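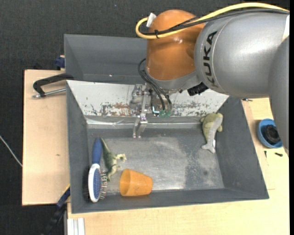

February 3, 2019
by Mateja Kos

I finished piecing the Primham quilt top last night and I'm so happy with it! All 83 blocks are in, and the points on the star rows mostly meet (the bottom left corner we won't discuss). The border is where I want to be braver than usual. Look at that rounded orange beside the silver-gray, with the yellow cable arcing across and the black one just under it - those are my four colors. Gray for the wide border, orange for the corner squares, and a skinny yellow strip with an even skinnier black one tucked right below. I laid some scraps out on the bed and it sings.

Debora Gentile wrote:
> Are you still thinking of a plain gray border? I'd worry it
> goes flat next to all those blues. Also, how wide are you
> cutting it? Mine came out wavy in October and I ended up
> ripping off 3 sides.

So no, Debora, not plain any more! I'm cutting the gray at 10 inches, which I know is wide, but it's going on a big bed and I want room for feathers. For the waviness, measure through the middle of the quilt and cut both side strips to that length, then pin the ends and the center before you sew. Mine used to ripple like lasagna until Cayetano showed me.

Does anyone have a black solid that doesn't bleed? I washed a piece of mine twice and the water was still gray. I'd also love to hear what batting you all use under dense quilting - I have wool here but I'm tempted by cotton.

Mateja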